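# About Endico

We are a small software company. We write the programs which tell a robot arm where to look, what to take and how to move there. 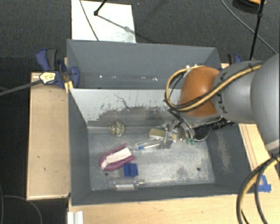

## What we do

Most of our work is picking from bins. A bin with many different things in it is still a hard problem for software. Clear plastic shows very little to a depth sensor, and soft things change their form when you touch them. Two objects lying together can look like one object. Our customers do not want to study these questions. They want to install the software, connect it to the arm they already have, and start.

Our main product is called Flustby. It has four parts, and you can buy them separately:

- **Perception.** It finds the separate objects in a bin and gives each one a confidence value. It does not need a 3D model of the object before.
- **Grasp selection.** It proposes grasps, puts them in order and removes the ones where the fingers would hit a wall.
- **Motion planning.** It calculates the path of the whole arm, with the cables and the bin edges included as obstacles.
- **Replay.** It records every attempt with all sensor data, so an engineer can open it later and see which decision the software made and from which input.

The last part was at first only a tool for ourselves. Then a customer saw it on our screen during a support call and asked for the price. Today it is the part which gets the most feature requests.

## How we started

Endico was founded by Njoroge Mfaume and Deepak Tiwari. They met at Kwiatkowski, a machine builder, where both of them were in the controls department. Njoroge wrote trajectory code and Deepak was responsible for calibration. For 7 months they wrote the first version of the planner in the evenings, in Deepak's kitchen, with a simulator and without any arm. When they finally tried it on a real one, the planner worked well and the calibration was wrong. Deepak still hears about this.

The first paying customer was Butico, which sorts returned household goods. They gave us a list of 43 items that their old system refused to pick. We still use this list. Every release of Flustby must run through it before we send it to anybody, and two of the items are still marked in red.

## How we work

We test on real hardware every working day. Simulation is useful and we use it very much, mainly at night, but contact between a finger and a thin object is a place where we do not trust it enough. Our regression set has 1,250 recorded picks at present. A change in the perception code must pass all of them before it is merged -- also a small change, also when the person who wrote it is a founder.

We keep the failed attempts too. At the last count there were 551 of them with a written note from an engineer. New colleagues spend their first two weeks reading these notes, and many of them say later that it was better than our documentation. We are working on the documentation.

Every customer has one engineer who knows the installation and answers the telephone. We do not have a separate support team, and we do not plan one at this size.

## What we do not do

We do not build arms, grippers or cameras, and we do not take commission from companies who build them. If your hardware is not suitable for the task, we will tell you this in the first meeting. We also do not offer software for mobile robots. We receive this question often.

## Working with us

A first project normally begins with a box of your objects. Please send the difficult ones, and please send them in the condition in which they arrive at your line, with the labels and the dust. We run them and send you back the recordings together with a short report. You can open the recordings in the free version of Replay.

We are looking for one planning engineer (C++, some Python) and, from March, for two students who want to write a thesis on grasping transparent objects. A perfect CV is not necessary. Write us a few lines on something you have built and what did not work in it. Applications go directly to Njoroge, and he answers all of them himself -- sometimes a little slowly.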